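Iltance Giving Desk, desktop edition
Reviewed by the office manager of a small insurance agency

Our agency runs a payroll giving drive every fall, and for years I tracked it in a spreadsheet. Last November we switched to Iltance, a program that takes employee pledges, matches them against the company's share and prints the receipts. We are a 36-person office with a second location in Piltitz.

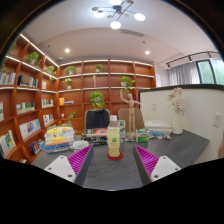 Setup took one afternoon. The installer asks for a payroll file and the match rules, then builds a pledge page for each employee. I did most of it at the table by the bookcase, and a bottled drink on a red coaster is the kind of thing you want within reach while 36 records import one at a time. There is no bulk retry. If a record fails, you open it, fix it and send it again.

The pledge page is the best part. Staff choose a charity, type an amount and pick a pay period. Most of our people finished without asking me anything. The match shows up right under the pledge, so they can see what the agency is adding.
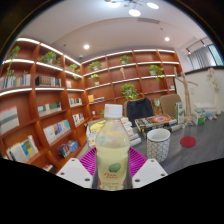
Changing a pledge later is harder. An employee can lower the amount but can't switch charities without the administrator canceling the pledge and starting over. Two people on our claims team wanted to split their gift, and I had to set them up with two pledges each.

Reports are plain and accurate. Our drive brought in $2,000 from staff, and the match report agreed with our bank statement to the dollar. The receipt for our largest single gift, $917, printed with the wrong office address, which I traced to a default setting.

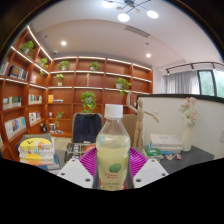
Bottled drink in the reading room.

Support is by email only. I wrote twice and got useful answers both times, the second one after 20 hours. I also tried the trial version of Ikow, which has phone support but charges per pledge. Krawczyk Payroll has a giving module too, but it only works if you already use them for payroll.
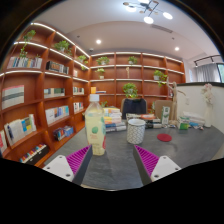 Page 20

I would buy Iltance again for an office our size. A larger firm should ask about bulk editing first. Our license renews before the next drive and I plan to keep it, with the Piltitz address entered by hand this time.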